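Why Does Cream Stick to the Sides? A Kid's Guide to Thick and Runny

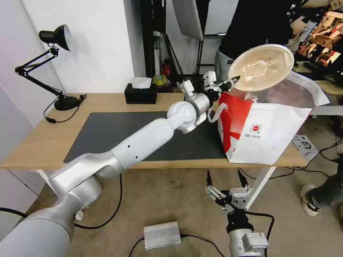

I love pouring things. Water is the easiest, because it rushes out of a cup and leaves hardly anything behind except a few drops. Honey is the opposite – you tip the jar and wait, and wait, and then you go and find a spoon. Scientists have a word for this difference, and it's a great one to say out loud: viscosity (vis-KOSS-it-ee). A thick, slow liquid has a high viscosity and a thin, fast one has a low viscosity. Plenty of foods sit somewhere in the middle, like the creamy beige stuff coating the walls of that tilted tub. It clings to the plastic, and if you've ever scraped out the last of a salad dressing you know just how well a creamy liquid can hang on!

So what makes a liquid thick? Everything is made of tiny bits called molecules, far too small to see. In water the molecules are small and slide past each other easily. In honey there's a lot of sugar packed into only a little water, and sugar molecules are bigger and love to grab on to the water around them. All that grabbing slows everybody down. Imagine running through an empty playground, and then imagine running through it with 100 kids who all want to hold your hand.

Cream is thick for another reason. It's full of teeny drops of fat floating in water, and the drops get in each other's way. My friend Isla Laing makes butter by shaking cream in a jar until the drops clump together. (Her arms get very tired. Mine gave up.)

Heat changes things too. Warm honey runs much faster than cold honey, because warm molecules jiggle around more and have an easier time getting past their neighbors.

Then there's ketchup, which is just plain weird. It sits in the bottle like a lump, but give it a good shake and it turns runny. Liquids that get thinner when you shake or stir them are called shear-thinning. Paint does it as well – it spreads nicely under the brush and then stays put on the wall.

Want to try a race? Ask a grown-up for a baking tray and some water, cooking oil and syrup. Put a spoonful of each in a row along one end, lift that end up and watch who gets to the bottom first. Do it over the sink, and wash the tray before the syrup dries.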